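Kilside Shared Workshop: Members' Forum
Projects > Robotics and Automation
Thread: Hand-held parallel gripper, second revision: finger plates and linkage

bench_secretary
Members are reminded that build reports should state the purpose of the project, the present state of the work and the specific matters on which comment is requested. The following report has been moved from General Discussion at the author's request. Replies made there have not been carried over.

m_liepina
Purpose: a hand-held gripper with two parallel fingers, intended for picking up cloth by its edge. The tool is used by hand to record folding motions, which will later be repeated by the Barar arm on bench 2. The first revision was withdrawn in September when the left linkage developed play at the inner pivot.

Present state: the linkage has been remade with riveted pivots in place of screws. Moving mass, including both fingers, is 286 grams. The trials are being carried out at home, on a bed, as the workshop tables are too hard and do not represent the surface on which the arm will eventually work.
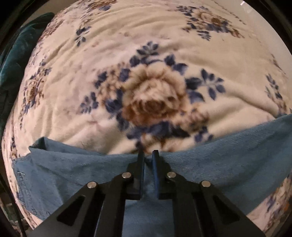

Posted by Mārtiņš Liepiņa | Member, Kilside | 26 February 2025 | Filed under: End effectors

The approach shown is the one I propose to adopt as standard. The fingertips are brought to the upper hem of the blue cloth before closing, with the plush blanket left in place underneath. Comment is requested on two matters: whether the fingers should remain flat plates, and whether the soft backing should be retained for all recordings.

gusset_and_gear
I wish to record a reservation concerning the backing. A plush blanket gives way under the fingertips, and the closing height will therefore differ from one attempt to the next. I would recommend a firm board beneath the cloth for the first series. The soft surface may be introduced once the closing height is known.

Please also state the maximum opening between the fingers. It is not given in the report.

tarn_hollis
I do not agree with the preceding reply. The tool is held in the hand, and the operator corrects for height without being instructed to do so. Those corrections are part of what should be recorded. A series made on a board would have to be discarded when the work moves to bedding.

My own concern is the thickness of the hem. Denim-like fabric is forgiving in this respect, as the folded edge stands up enough to be caught. A bedsheet will not behave in the same way. I would ask that thin cotton be included before the design is declared final.

m_liepina
In reply to gusset_and_gear: the maximum opening is 604 tenths of a millimeter, measured at the tips. I have kept the workshop's usual unit for consistency with the drawing.

In reply to tarn_hollis: thin cotton will be included. I had intended to leave it for the third revision, but the objection is accepted.

gusset_and_gear
The opening is noted. My reservation stands. An operator's corrections are useful only if the arm is able to reproduce them, and the Barar controller holds a fixed height during closing unless the Gu patch has been installed. Has it been installed on bench 2?

bench_secretary
The Gu patch has not been installed on bench 2. Members wishing to use it should submit the controller change form and allow for the bench to be out of service while the arm is recalibrated. The Dandance project has reserved the bench and must be consulted first.

tarn_hollis
In that case I suggest that both surfaces be recorded, with 250 attempts on each, and the comparison posted in this thread. I remain of the view that the board series will be of little value. As to the fingers, I would keep the flat plates and add a thin rubber facing to one side only.

m_liepina
Agreed as to the two series. I will begin with the blanket, as the setup is already in place, and request a board from stores. The rubber facing will be tried on the right finger. The controller change form has been submitted, and I have written to the Dandance group regarding the bench.

gusset_and_gear
Please note the thickness of the facing on the drawing, as it will reduce the opening given above.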